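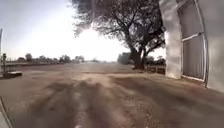 Bare ground and tree shadow at the Detville site, seen from a fixed camera.

Home | Research | People | News

The Tahiri project asks how an outdoor robot should judge open ground when strong sun and shade fall across it. Deepika Thevar, who leads the work, explained that the method compares each view with the one before it.

"A dark band on flat soil can look like a ditch to the software," she said. "We ask whether it has any depth before the robot is told to stop."

The team tested the method on 2,418 views, of which 1,240 contained heavy shade. False stops fell from seven to two over the same route. Dr Thevar described the result as encouraging – though limited to dry weather.

"Glare remains the harder problem," she added. "When the far ground and the sky run together, we have less to compare." Further trials are planned for December.

Contact the research office | © Detville | Back to top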